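Can a robot arm restock or pick from a glass-door drinks fridge yet?

Aug 10, 2020, posted by Gordon Boychuk

We run a small canteen at Flosmont with one upright fridge, three wire shelves, cans and bottles in bins. Can current machines pull single items by request without a person standing there? Restocking would be a bonus.
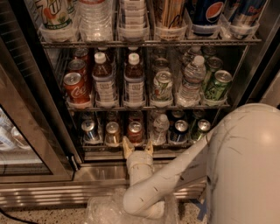
Volume is 312 items a week. The door has a self-closing hinge, which I can remove.

Answer by Wiesława Szewczyk
Picking, yes, with limits. Cans in fixed lanes are the easy case: known diameter, known position, rigid. A two-finger gripper needs clearance on both sides of the can, so check your dividers first. The bottom shelf is harder than it looks. Light is poor there and the arm has to come in low under the shelf above.

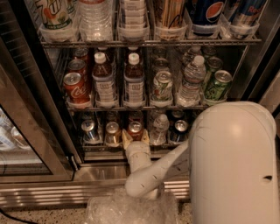

Clear water bottles are worse than cans. Depth sensors read through them, and thin walls deform under grip force. In our trial in March we logged 692 picks, and 13 of the failures were clear bottles. Restocking is a separate problem: you need to push a lane back without tipping the front item. We still do it by hand.

Answer by Urs Hämmerli
Just get a vending machine. Ours cost 3,675 used.

Answer by Notburga Strebel
Leave the hinge off. Opening the door costs more cycle time than the pick.

Related questions
Gripper pads for cold cans
Wakport arm stops at joint limit
Shelf labels for Gullby fridges
Can a robot fold aprons?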